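Teaching software what a tidy desk means: a conversation with Refilwe Modise

Refilwe Modise apologises for the state of her tea before she apologises for anything else. She made it an hour ago, then got caught up in a planner that kept putting things down in the wrong order, and by the time we sit down it has a skin on it. She drinks it anyway. She leads the planning group at Nistinico, a small firm that writes the software telling a robot arm what to do next, and she is one of those people who answers the question you asked, then the one you ought to have asked, and then goes off to find a pen so she can draw it for you.
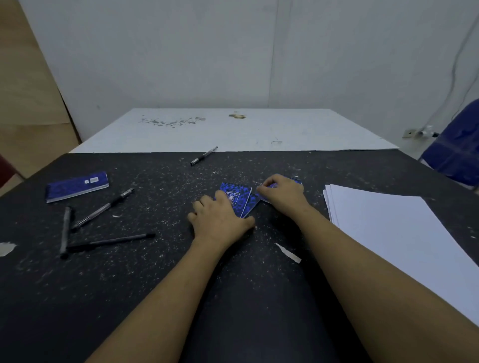

Ataberk Türkmen

We began with the name. Closska is the planner Refilwe and her colleagues have been building for three years, and I had assumed it stood for something clever. "No, it was a typing mistake," she says, laughing. "Thabiso was naming a folder in a hurry and we all got fond of it. By the time anyone suggested a proper name there were 467 files with Closska in them, so that was the end of that conversation."

What Closska does is easier to say than to build. It takes what the perception software reports - these objects, in these places, this one leaning on that one - and works out a sensible order for moving them. Most planners, she explains, are good at the moving and rather poor at the sensible.

"If I ask you to clear a desk, you don't work from left to right like a lawnmower. You put like with like. You square up the paper first if it's going to be in your way, or you leave it till last if it isn't. You hold one thing steady while you fetch another. I could watch people do it all day, and for quite a lot of last May I did!"

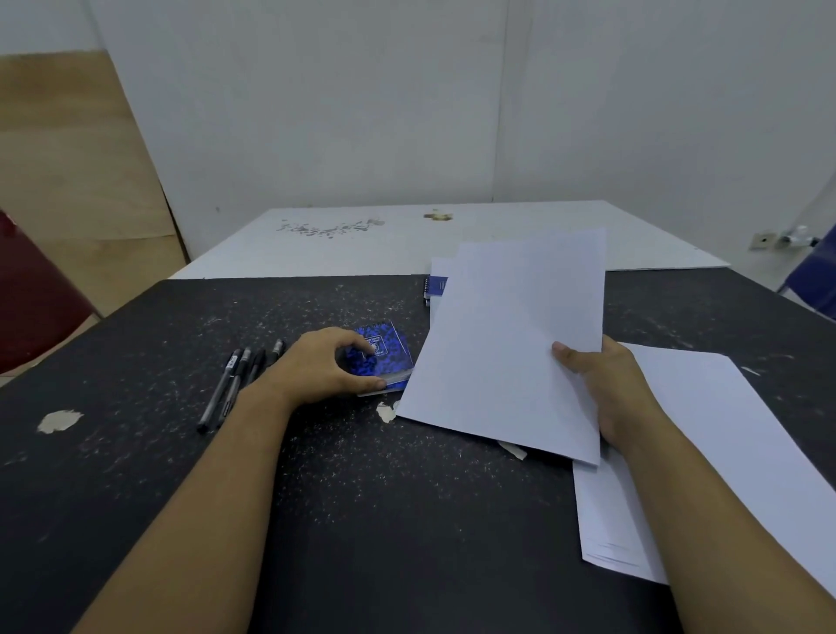 Two-handed work is the part of the planner she talks about most happily, and it is also the part that has caused her the most grief. The old version treated the arms as a pair of workers who happened to share a table, each with its own list of jobs, and it counted a hand that wasn't moving as a hand going to waste. Refilwe pulls up one of the desk-clearing recordings on her laptop to show me why that was wrong. The left hand is resting on a little blue notebook while the right holds up a stack of white paper, and she taps the screen over the left one. "The old Closska would look at that and say, oh good, a spare hand, let's send it off for the pens. But I don't want it sent anywhere until I know what it's doing there." The new version has to ask what a still hand might be for before it gives it another job.

Getting there took a good deal of argument. Aoi Hirano, who wrote most of the perception side, wanted contact between a hand and an object to be reported as a plain yes or no. Refilwe wanted something softer, a sort of running opinion. They settled on a score that rises the longer a hand stays put, and the planner reads it every time it thinks about reassigning an arm. "Aoi was right that mine was slower," she admits. "She also fixed it, so I've forgiven her."

I asked how they test such a thing. The answer is a simulator called Nornen, which runs 4,000 untidy desks overnight, and then a much shorter list of 124 awkward ones that she chose herself and guards rather jealously. Paper comes up again and again on that list. It bends and slides about, and a stack of it may be one object or fifty depending on how you take hold. Closska now plans for a stack as one thing until the perception software says it has come apart, and then it stops and thinks again from the beginning.

"That pause drives people mad in demonstrations," she says. "They think it's crashed. I'd like to shorten it, but I wouldn't want to lose it."

Next on her list is a tool for reading the plans back in ordinary sentences, so that someone who has never met a task graph can see why the arm chose the paper before the pens. Thabiso has a first version running, and she reads me a few lines of it with evident pride, including one that says only "waiting, because the left hand is busy". Then she remembers the tea, finds it finished, and goes to put the kettle on again.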